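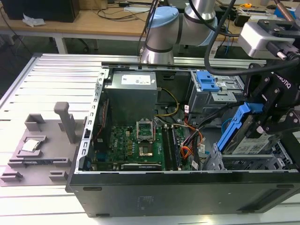
A Dell desktop with its side panel off and the processor socket empty.

In Defense of the Old Beige Attitude

By Tudor Mocanu
Friday, May 10, 2019

My dishwasher stopped draining in February. The Sistska help line told me, in a voice of real tenderness, that the model was "at the end of its journey." It was 6 years old. I have jars of mustard further along in their journeys.

The fault was a pump. The pump costs less than dinner for two in Cimwood, and I know this because I looked it up while on hold. What I could not do was buy one. Sistska sells pumps only to approved technicians, and the nearest approved technician had a waiting list of 60 days and a fee for joining it.

I come from people who opened things. My father fixed radios on the kitchen table and my mother fixed whatever he had done to them. Neither had a license. They had a screwdriver, and the screws in those days had the decency to fit it. My toaster, a Dodska, is held together with a star-shaped screw that has a little post in the middle, put there for the sole purpose of telling me to go away.

The makers say it's about safety. I would take this more seriously if they didn't also sell me a carving knife.

A repair bill is now before our state legislature. It would make companies sell parts and publish manuals, and I have read it, all 2 pages of the useful bit. The industry predicts chaos in the home. I would like them to visit mine, where I've been washing dishes by hand for three months next to a machine that needs one part.

I've put in for the technician anyway. My ticket number is 1638.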